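4. Setting up the check-in table

This section covers the table used to hand out folders, badges and small supplies at the entrance to a Fonelel training room. Complete section 3 (partition poles and curtains) before starting.

4.1 Before you begin

You will need one rectangular table, one Edanier woven tablecloth, the folders for the session, the badge holders with lanyards, and the zipper pouches. The standard layout assumes a table 200 cm long. For shorter tables, see 4.4.

Caution: Do not lift the table by its top edge. Carry it by the frame, with one person at each end.

4.2 Table and cloth

1. Place the table in front of the curtain backdrop. Leave a gap of 56 cm between the back edge and the poles so that staff can pass.

2. Check that all feet rest on the floor. Adjust the screw foot on the short side if the table rocks.

3. Lay the cloth with the weave running parallel to the long edge. Smooth from the center outward.

4. Comb the fringe straight by hand. Do not trim loose threads; they are part of the weave.

Note: The cloth may shrink slightly in the first wash. Wash at 40 °C or below and dry flat.

4.3 Folders, badges and supplies

1. Stack the manila folders at the left, tabs facing the same way. Keep each stack under nearly 5 cm; a taller stack slides on woven cloth.

2. Put the badge holder on top of the stack with the lanyard attached. Turn the strap so that it does not hang over the table edge.

3. Lay the zipper pouch flat to the right of the folders. Close the zipper fully before the pouch is handed out.

4. Stand any boxed item upright toward the back, beyond the pouch, where it does not block the view of the folders.

5. Place snacks in front of the folders, sealed. Opened bags leave crumbs and grease on the cloth.

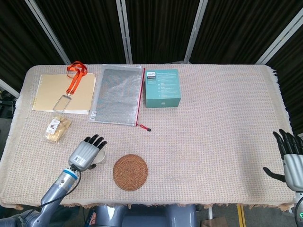

Caution: Keep drinks off the table. Manila stock absorbs liquid quickly and the print on the tabs will run.

4.4 Shorter tables

On a Sellon or Shimada folding table, omit the boxed item and move the pouch next to the snacks. The order from left to right does not otherwise change.

4.5 Packing up

Return unused folders to the carton marked 209 – it has the stiff divider. Shake the cloth outdoors, then roll it with the fringe inward. Coil lanyards loosely and store them apart from the holders, as metal edges can snag the straps.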